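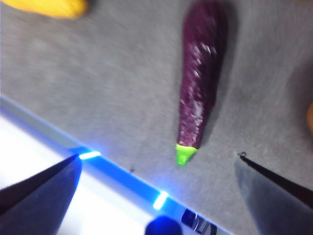
*Fig. 1. Toy eggplant on gray fabric, stem end toward the gripper fingers.*

## Unit 2: Who picks, who decides?

Our case is the Osum packing hall in Lollville, where 93 people sort and box vegetables, and I love it because the interesting part is so easy to miss! Picking up one eggplant is a small job. Look at where the fingers are, though, and ask who chose that side to approach from.

At Osum it was the packers. They knew to keep off the stem, and they spent two weeks in July teaching that to the Rustent arm with toy produce.

What changed on the floor:

- Each arm packs 700 crates a shift; packers now handle the odd shapes and the rejects.
- "Line lead" became a paid grade (lots of arguing over this one, see Tzanetos, ch. 2).
- Less bending and lifting, but more standing and watching. Some packers miss the chatter of the old line.

**For next class:** pick a job you've done yourself and write down one thing your hands knew that the manual left out. Half a page is plenty.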